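Grip settings for snack bags: is there a rule of thumb?

Posted by Valtero

I've been asked to write a one-page good practice sheet for people doing handheld gripper recordings in their own homes. The Didon notes we started from cover boxes and bottles but say very little about soft bags. How hard should people squeeze, and where on the bag? Also, do we need to ask them to clear the table first, or is clutter fine?
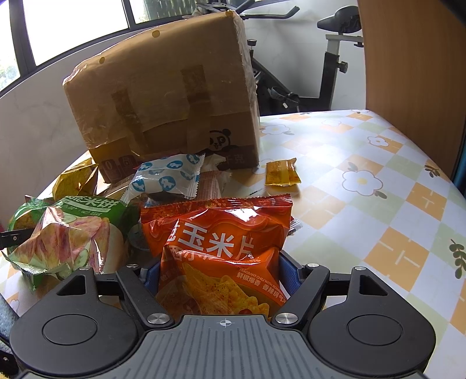
Gripper pads on either side of an upright bag of corn chips, other packets left on the table.

Our current draft says 300 recordings per household.

Gaëtan Charpentier

Leave the clutter. If the sheet says to clear the table, you get 300 recordings of one bag on a bare cloth and they aren't much use. What I would write down:

Take the bag by its sides, below the top seal. Don't pinch the seal itself.
Close until the pads stop sliding, then stop closing.
Keep fingers away from the pivots and link arms. Put this one first on the page.
Throw out any bag that splits, and note it in the log.

We went through 188 bags last December under those rules and the log was easy to check afterwards.

Rizvi

just go slow and you'll be fine, chips are cheap

Khurram Chaudhry

Agree with Gaëtan on the order. I'd add a line about labels: record the product name as printed, in the original language, and don't let people translate it themselves. We had 178 entries that all said "chips" and had to redo the lot. Check the colour names too, as one person's orange is another's red.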